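Subject: Re: [nisidar-club] Folding task before Thursday

Hello all,

Sorry for the slow answer, I've been buried in marking! Someone asked:

> Is the dark top still our test garment, and do both arms have to fold?

Yes to the top. Lay it out a bit rumpled, please — the rules want it that way. 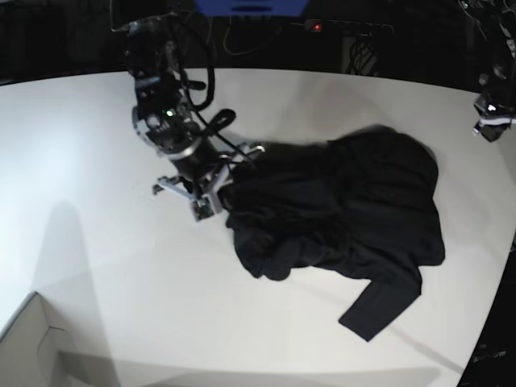 Scoring, as I read it

Long flat rectangles are fine, and Rakden allow either arm to finish. 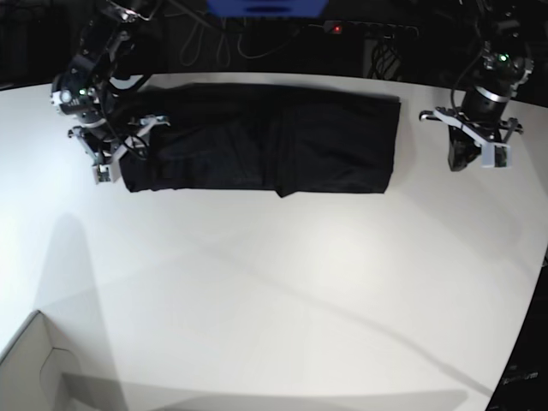 Folded top, both arms over the table

Grip is where we lose our marks, so do spend your evening on that.

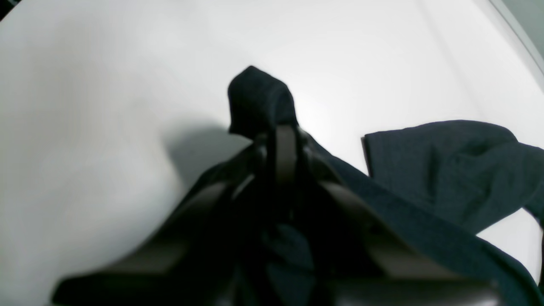

Lukumay wrote back that 200 practice runs would do, and that 800 is greedy.

I lean towards 200 as well.
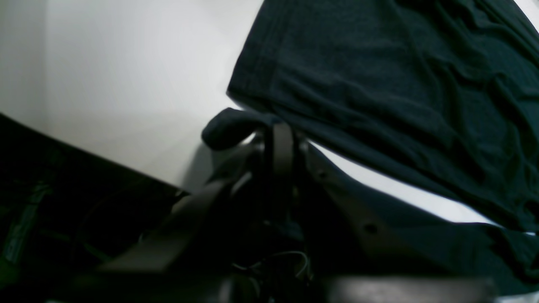
Write-ups go in the shared folder by Thursday, please. Do put in how the cloth was held, too: a bunched corner like this one is worth a line in your notes.

Warmly,
Vikevitz table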